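Skirketti's counter arm goes on sale in July, and I can't wait for you to meet it

Wirosstead, June 23, 2022
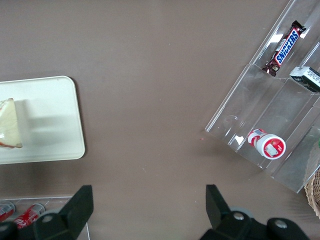
What we're launching

Hello from a very excited (and slightly under-slept) team at Skirketti! I'm Agustina Iturra, I look after products here, and I've been given the job of writing this release because I was the one who kept talking about it in the kitchen. So forgive me if it rambles a bit.

From July you'll be able to order the Skirketti Counter Kit. It's a small robot arm with a two-finger gripper and a camera down by the fingers, and it's made for the counter end of a café, a kiosk or a staff shop. It picks things up and puts them where they're wanted -- a Snickers from the display rack, a can of drink, something onto a tray. Nothing grander than that, and I'm very happy with nothing grander than that.

We've been building it with Khoury, who make the gripper, and Lindell, who wrote the ordering software that tells the arm what the customer has asked for. Both of them have put up with a great many phone calls from me.

Why a snack counter?

People ask me this all the time. Most of us have stood in a hospital or a college at some odd hour, wanting a chocolate bar and a cold drink, and found the shutter down. I used to work evenings in a place like that and the vending machine took my money more often than it gave me crisps. I wanted something that could work from an ordinary counter, with the sort of racks and trays a shop already has, so that the person who runs it in the daytime can still reach over and serve by hand.

That turned out to be a fussy thing to ask for! Clear plastic is a nuisance for cameras. You get bright reflections along every edge, you see what's behind it as well as what's in it, and a slanted rack makes things worse again. Then a drinks can is round and likes to roll, and a chocolate bar in a shiny wrapper can be lying at any angle it pleases. We spent far longer on racks than on anything else in the project. I now have opinions about acrylic.

Putting the camera down at the gripper end helped a lot. The arm gets a close view of the thing it's about to pick up, and it can see both of its own fingertips while it lines up. The fingers themselves are matte black, which keeps the glare down, and they narrow towards squared-off tips so they can get in between dividers. They're held on with ordinary screws and you can change a worn one yourself. Khoury deserve the credit for that bit; I only nagged.

What you get

The kit comes with the arm, the gripper, a spare pair of fingers, the wrist camera, a control box and a touchscreen for customers to order on. You also get a year of Lindell's software with updates. Trays and racks aren't included, as nearly everybody we've talked to already has their own and would like to keep using them.

Out of the box it can learn up to 60 different products. You teach it a new one by setting the item down on the counter and following the steps on the screen, and you'll want 2 minutes or so of patience the first time. If you swap a rack for a different shape, you run the set-up again for that rack only. The arm reaches 60 centimetres, so a normal counter is fine, but do measure yours before ringing us (please, please measure).

What it doesn't do

I'd like to be straight about this, as I've read too many launch notices that promise the moon. The Counter Kit doesn't make hot drinks. It doesn't slice cake, and anything soft and unwrapped needs to be portioned and plated by a person before the arm goes anywhere near it. It isn't fast either. If you've got a lunchtime queue out of the door, a human with two hands will beat it every time, and we'd suggest you leave it switched off until the rush is over.

It also wants a tidy counter. A clear patch in the middle for it to work across makes a real difference, and piling things up in front of the rack will have it stopping to ask for help.

Trying it first

We're lending out 21 kits before general sale, all of them free for 40 days, with one of us coming along on the first morning to get you going. I'm hoping for a good mix: canteens, libraries, a garden centre would be lovely. Tell us what you sell, how long your counter is and what hours you're open. Odd products are welcome. If you sell something in a silly-shaped packet, I especially want to hear from you.

Once the loan's up you can send the kit back at our cost, or keep it and pay the launch price, and we'll carry over everything you've taught it. Prices will be sent out with the July order forms and they'll be the same for everyone, big or small. Servicing can be paid monthly or by the visit.

Come and have a look

There's a kit set up in our Wirosstead workshop now, and you're welcome to come and order a snack from it -- just drop us a line first so there's somebody in to open the door. Press visitors can bring cameras, and we're happy for you to rearrange the counter and see how it copes. Both Khoury and Lindell will have people with us on open days, so you can put the hard questions to them and the easy ones to me.

For loans, visits, pictures or a chat, contact Agustina Iturra at Skirketti, Wirosstead.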